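A Second Arm for the Prondar Workshop

Thursday, November 4, 2021

The Prondar shared workshop occupies a single floor behind the former Fernandes print shop and serves 152 members. Its current group project, named Doltevum, is a tabletop robot arm built largely from printed parts and intended for sorting small supplies at the benches.

Construction began with the base and shoulder, which were rebuilt twice before the joints moved freely under load. The gripper has received the most attention. Members printed 10 pairs of fingers and kept one. Control software is written in the evenings, and the log now holds 1,162 recorded grasps.

Tape rolls remain a standard test object. They may be held across the rim or with one finger through the core, and the second method is now preferred.
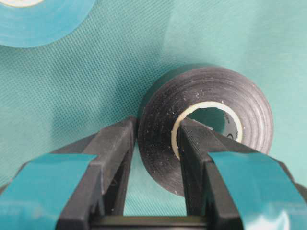

The gripper at a roll of black electrical tape, with one finger inside the core.

Work on the wrist joint continues through November. The parts list is available to members at the front desk.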